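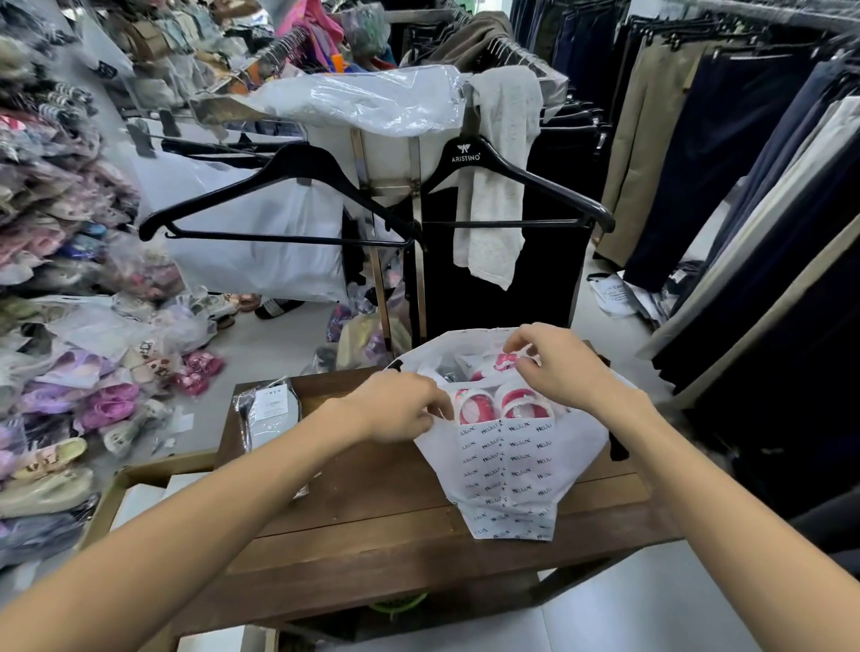 A shopping bag held open on a wooden table.

Furis Auction House to Offer the Wendiseo Collection of Country Store Antiques in October

DURKERO – Furis Auction House will sell the Wendiseo collection of country store antiques, advertising and early American household goods this October, in a single-session sale with 1,915 lots. It is the largest consignment the auction house has taken from one family, and many of the pieces have not been on the market since they were bought in the 1960s and 1970s.

The collection was put together over almost 200 buying trips through New England, upstate New York and Pennsylvania. The family kept a ledger of every trip, with the seller, the town and the price paid, and the ledger pages that match each lot will go home with the buyer. For anyone who cares about where things come from, that is a wonderful bonus. Country store material so often turns up with no history at all, and a coffee bin that can be followed back to the village it stood in is a treat to handle.

Leading the sale is a run of 11 store coffee grinders, from small counter models to a double-wheel floor grinder in its first red paint, with the gilt striping still bright on the inner spokes where the sun never reached. The drawer is original and so is the brass hopper. The estimate will be announced when the printed catalog comes out in September.

Also expected to draw strong bidding is an oak spool cabinet with seven drawers, all with their ruby glass fronts intact. One drawer pull is an old replacement, and the catalog will say so. The cabinet came out of a dry goods store near the Vermont line and spent the next fifty years in the family's front hall, holding gloves and dog leashes.

Tin collectors will find plenty to look at. The family had a soft spot for tobacco, tea and peanut butter tins, and they bought for condition. Several hundred will be offered, most in small groups, with the scarcer pocket tins sold one at a time. There are biscuit boxes with paper labels, lard pails, a good group of hanging match holders and a lithographed spice chest with its eight inner canisters. A number of the tea bins have reverse-painted scenes that have hardly flaked.

Signs make up the next big section. They include painted wood trade signs for a bootmaker, a watch repairer and a livery stable, along with cardboard window displays, porcelain door pushes and a carved and painted fish more than four feet long that hung outside a bait shop. The fish has an old repair to the tail and layers of paint that nobody has tried to clean, and the staff at Furis have grown very fond of it.

The household portion of the sale is every bit as appealing. It features stoneware crocks and jugs with cobalt birds and flowers, a step-back cupboard in old blue, painted blanket chests, hooked rugs, Windsor chairs, yellowware bowls and a large group of butter prints. Many of these lots should sell within reach of new collectors, and the box lots at the end of the day are packed with good kitchen tools, bottles and linens. Come early and dig through them!

The sale will be held at the Ansari Building, the former feed warehouse that Furis moved into last March. The new hall has ground-level loading, far better light than the old gallery and enough floor space to show all the furniture at once. Part of the collection will be arranged as a general store for the preview, with the original counter, shelving and post office boxes set up the way the family had them in their barn.

Preview runs for the two days before the auction, from 10 a.m. to 6 p.m., and again from 7:30 a.m. on the morning of the sale. Bidding opens at 9 a.m. with the tins and smalls. Furniture and the larger signs will cross the block after noon – the spool cabinet and the grinders will be sold together in that stretch. Lunch will be available in the hall.

Bids may be placed in the room, by phone or by absentee form. Phone lines are limited and should be reserved ahead of the sale. Condition reports and extra photographs are free on request. Buyers should bring their own boxes and wrapping for small items, and furniture can be held at the hall for two weeks after the auction.

Printed catalogs may be ordered from the Furis office in Durkero or picked up at the front desk during business hours.

About Furis Auction House

Furis Auction House sells Americana, advertising, folk art and country furniture, and holds regular estate auctions throughout the year at the Ansari Building in Durkero. Consignments are now being accepted for the winter sales.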